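Flusia Gripper Comparison
Progress report to the Merrick fund, second period
Sunday, March 26, 2023
Reading time: 4 min

The short version is that we have spent most of the period in simulation, that the two-finger gripper is ahead, and that the budget line for "unforeseen mounting hardware" has been foreseen and spent.

When we last reported, in November, the plan was to compare 4 gripper setups on the same arm with the same controller, first in simulation and then on the bench at Limham. The simulation half is finished apart from one repeat. The bench half has begun in the sense that there is a bench.

Each setup gets 500 scored attempts in simulation. The two-finger gripper ended up with 579 because a script was left running over a weekend and did what it was told. We kept the extra runs in the archive and left them out of the scoring, so the comparison stays even. Anyone who wants to see what an unsupervised gripper does with its free time is welcome to the logs.

The test objects are plain shapes: blocks, balls, and hollow cylinders closed at one end. Your reviewer asked last time why we don't use something more lifelike. We started with a detailed kitchen set and found we were spending our days arguing about the handle of a jug. Plain shapes fail for plain reasons, and that has made the failures much easier to sort.

The cylinders have been the most useful and the least popular. An upright one is no trouble for any of the setups. Tip it over, and the controller has to decide whether to close around the outside or put one finger in the open end and pinch the wall. The Flavel controller, left to choose, likes the wall. It will go a long way out of its way for the wall. When the pinch is square it holds very well, and when it is a few degrees off the cylinder swings round and leaves.
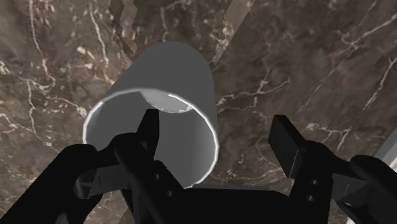 We dealt with this by adding a penalty for approaches where the two fingers sit at uneven distances from the object. The first value we tried was too strong, and the gripper hovered politely over everything and touched nothing, which did wonders for the collision figures. The present value is a compromise. Wall pinches still happen, though mostly when the outside grasp is blocked, and that is what we wanted in the first place.

A word on the wrist view. The proposal said a single camera close behind the fingers would be enough, and for blocks and balls it is. For cylinders it has a weakness: during the last part of the approach, a finger can cover the rim just when the controller would most like to know where the rim is. We have tried holding the last clear estimate and trusting it for the rest of the move. This works better than it deserves to. A second, fixed view would be the proper answer, and we have priced one below.

We also changed the tabletop. The original surface was flat white, and the object finder did so well on it that we got suspicious. A veined marble texture brought it back to earth, with pale veins being reported as edges and, on one memorable afternoon, as a cylinder. Results on marble are the ones we are quoting from now on. The white-table results were prettier and we will miss them.

Spending is on plan except for mounting hardware, as confessed at the top. The adapter plates for Limham were drawn to the arm maker's older bolt pattern. The arm has the newer one. New plates are on order — we measured the arm this time — and the old set is available to anybody with an older arm.

For the next period we intend to:

- finish the repeat run for the suction setup, whose seal model was too generous
- fit the new plates and get the two-finger gripper onto the real arm
- run the cylinder set on the bench, tipped and upright, before anything easier
- decide on the fixed camera

The bench work is planned at 6 weeks. We have one request, which is permission to move the unspent travel money to the fixed camera and its stand. The travel was for a workshop that has since gone online, and we can attend that from the bench. If the fund is content with this, a line by email is enough and we will place the order the same day.

Flusia Project, Limham site. Contact the project office | Copyright 2023 Flusia | Back to top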